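Sat 15 January – sim kitchen, teleop demos, sausage out of the bowl

Picked up where Nneka Akpan left off. Task text is unchanged: take the sausage from the bowl, put it on the red-rimmed plate, back off. The operator drives the arm with the hand controller. Scene seed 2626 throughout, so the layout stays put and only the operator's path varies.

First block was approach only. No grasp, just get the fingers over the bowl and hold until the pose settles. The hard part is depth. From the side view the hand looks centered well before it is, and the rim gets in the way if you come down early.
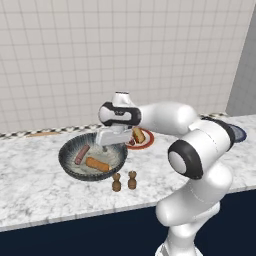
Translation scale was too high for this. A small twitch at the controller turned into a rim contact. Dropped it to 62 percent and left rotation alone. Also moved the clutch to the thumb button, which Kumiko Sakamoto asked for back in May and which never got merged on the Fairweather branch. It is merged now.

Kept 4 demos out of the block. Threw out the rest for one of two reasons: long pauses in mid-air, or the operator re-clutching during descent. Pauses are the worse problem. The policy copies them and then sits there.

Second block was driven mostly from the wrist view. It is slower, but the final alignment is better. The trick is to stop looking at the side view once the sausage shows up past the fingers, and to yaw before descending – trying to do both at once gives a curved path that is hard to repeat.

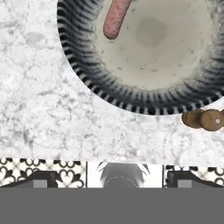
Diltbridge Teleoperation Group

Wrist view has its own trouble. With the hand tilted, the sausage can run out of view at the top and the operator has to guess where the far end is. Tried a steeper pitch offset in the controller mapping. It helps, but the elbow then wants to swing out, and the null-space gain has to come up to hold it. Left the gain at the Skinddale setting for now and wrote the offset into the session config so that it gets logged with each demo.

Gripper command is still binary. I would like a proportional trigger, but the Funside recorder stores open/close as a single bit and I don't want 2 formats in the same set.

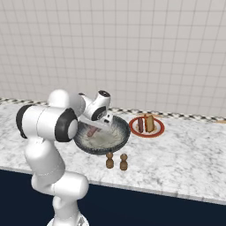 Side view, gripper down at the bowl, plate behind and to the right.

To do:
– replay the kept demos open loop and check for drift at the wrist
– trim dead time at the start of each file
– ask Nneka whether the shakers should be collision objects or visual only
– Kumiko to drive the next block, same seed, same scale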